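Threads > Verna Obi > Desk stuff

Clearing the charging corner, a thread 🧵 (1/9)

Phone, cable, power strip, wood table. That's the whole kit now and I'm weirdly excited about it! 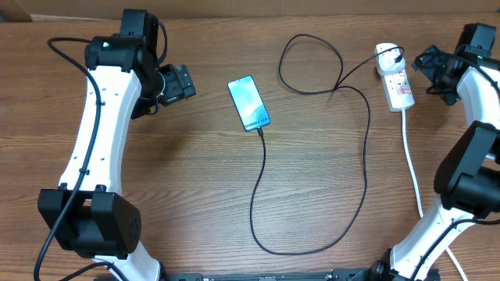
2/9
So the old setup was a drawer. A whole drawer! I pulled 16 cables out of it in April and could name the job of maybe four. One was for a camera I gave to my cousin in college.

3/9
Rule I went with: if I can't say what it plugs into, it goes in the recycling bag. Jalen Dunleavy fished two back out and has used neither (hi Jalen).

4/9
The power strip lives ON the table now. I know, I know. But I was crawling under there every single night and my knees are done with it.

5/9
People asked about the wood. Wiped it down with Kaltavo oil, let it sit overnight, buffed it with an old T-shirt. One coat. I love how warm the grain looks!

6/9
Things I tried and returned: the Dridham cable box (lid pops off if you breathe near it) and some sticky Uvis clips that let go by lunchtime.

7/9
One phone, one cable, one spot. I used to charge it in bed and scroll until 1 am, so moving it across the room has been good for me (mostly).

8/9
If your strip has a ton of stuff on it, check the rating printed on it before you add a heater or a kettle. Mine gets small chargers only.

9/9
Next up is the shelf with the printer, which is a disaster. Send me your cable labels, I'm still using masking tape and a Sharpie.

3,815 likes · 600 reposts · 16 comments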